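Burning Straw for Heat: My Term Project on the Pemville Boiler
Desta Negussie, September 17, 2021

I picked district heating because our flat is on the Pemville network and I'd never once wondered where the hot water came from. It comes from a straw and woodchip boiler behind the Navaratnam grain store, and they were kind enough to let me hang about there for a good part of August with a notebook (and ear defenders, which you need!).

The boiler is a moving grate type made by Utora and it heats 227 homes. Fuel goes in at one end, the grate shuffles it along, and ash drops off the other end into a wet trough. Straw is the awkward bit. It's cheap round here, but the ash melts at a lower temperature than wood ash and sets into lumps called clinker, so the operators mix it with chip and keep a close eye on the bed.
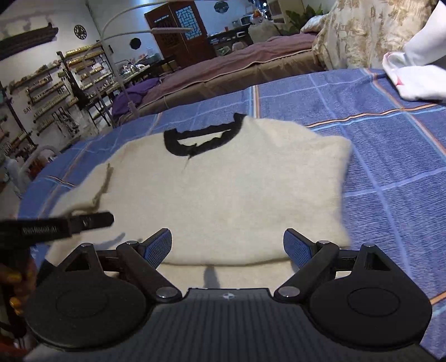 Cream jumper with black ribbed collar, on a blue plaid blanket.

My main job was comparing the fuel logs with the heat meter. I had 518 hourly readings to go through, and I lost a whole evening to the fact that the meter and the logbook were an hour apart. Once I'd lined them up the pattern was pretty clear: whenever the straw was damp, the flue temperature sagged and the operators fed in more chip to bring it back. They knew this already, of course, but they liked seeing it on a graph.

I also looked at the return water. It was coming back warmer than it should, which means heat is going round the pipes and not into people's radiators. Visden, who look after the pipework, think three of the older bypass valves are stuck open.

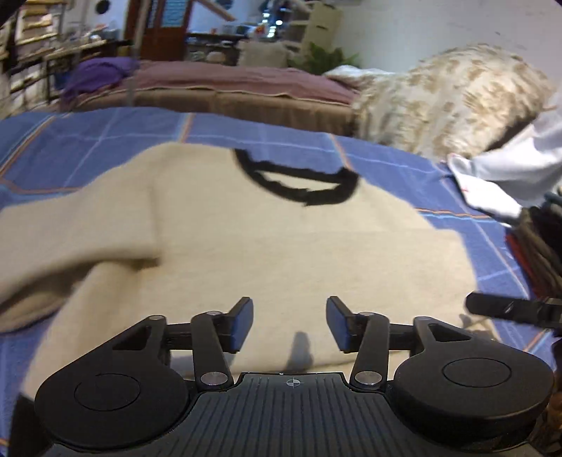

If I had longer I'd want to do the same thing in winter, when the boiler is working properly hard. Summer load is mostly hot water, so it spends ages ticking over at about 700 kW, and a grate boiler isn't at its best like that. I'd also borrow a proper moisture meter, as mine was meant for firewood and gave daft numbers on straw.

The full spreadsheet is with my tutor, and the graphs are in the appendix.

Contact: Desta Negussie, Student Projects | © 2021 | Back to top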